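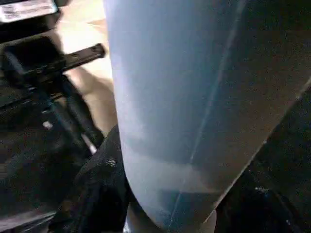 Wrist camera view at close range. A smooth, pale surface takes up most of the image, with black parts of the assembly on the left.

Home | News | Projects | Publications | People | Contact

Camera weighting cuts failed grasps in two-arm table task

A method for deciding how far a robot should trust its wrist cameras has reduced the number of failed runs in a furniture dismantling task from 18 to 2, according to results released in July by the Riis manipulation group. Both figures are out of 42 runs on the same task with the same pair of arms.

The method, named Itum, concerns a common fault in learned control. Cameras at the wrist give good detail when the gripper is near the work, but a large smooth part can fill most of the view. Such an image holds little that the controller can use to judge distance or direction. A controller trained on all cameras at once tends to go on using the wrist image regardless, and the arm drifts along the part before closing in the wrong place.

Itum adds a small network that scores each camera at every control step. The score is not based on sharpness or brightness. The network is trained to predict how much the planned motion would change if that camera were removed, and how well the motion planned without it would have matched the recorded one. A camera whose removal improves the match is given a low weight for that step. The head camera is scored in the same way and has no fixed priority.

The test task is the removal of legs from a small table placed upside down on a covered bench. One gripper steadies the panel near the corner while the other closes on the leg, turns it and draws it out of its socket. Pale legs against a pale panel were chosen on purpose, as edges between the two are weak under bench lighting and the head camera alone is not enough to place the fingers.

Training used 146 demonstrations given by operators through a pair of leader arms. No extra labels were needed, and the scoring network was trained on the same recordings as the controller.

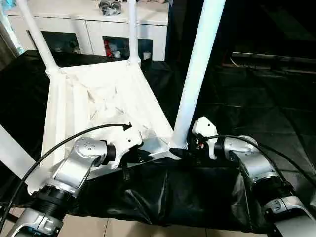
The two arms at the upturned table. The bench is covered in glossy black sheeting.

"Most of the errors we logged came in the last part of the approach," said Aurora Marinho, who led the tests. "The wrist image had become nearly uniform and the controller read small changes in shading as movement. With the weighting on, it leans on the head camera for that stretch and goes back to the wrist when an edge comes into view."

A run was counted as failed if the fingers closed without holding the leg, if the table shifted far enough to need resetting by hand, or if the arm stopped on its force limit. Runs in which the leg was gripped on a second attempt were counted as successes for both controllers. Start positions were drawn once and reused, so that each controller faced the same set.

Both of the remaining failures occurred when one arm blocked the head camera's view of the other gripper at the moment the wrist camera was also scored low. In that state all the weights are small and the method has no means of telling the controller to wait. Aníbal Guerreiro, who wrote the scoring network, said a threshold for pausing had been tried and set aside, as it caused long stops in runs that would otherwise have finished normally.

The group also compared Itum with a simpler rule that ignores a wrist camera when the variation in its image falls below a set value. The rule helped on plain parts but failed where folded sheeting or part of the gripper lay in the same view, which kept the variation high although the part itself gave no information. Scores for that comparison will appear in the full report.

Mohsin Gilani of Turitz, which develops dismantling cells for used office furniture and was not involved in the work, said the result was useful but narrow. "It is one table type and one bench. I would want to see it with dark parts and with a moving head camera before changing anything on a line."

The scoring network runs on the same computer as the controller and did not require a lower control rate. A second set of tests, on chair frames, is being prepared with the workshop at Trusetti. Code and the recorded demonstrations will be released with the report.

Related items

Force limits for paired arms: notes from the Trusetti workshop
Oluf Hafþórsson joins the Riis group to work on grasp recovery
Leader arm calibration, revised procedure
Talk by Oluf Hauksdóttir on learning from short demonstrations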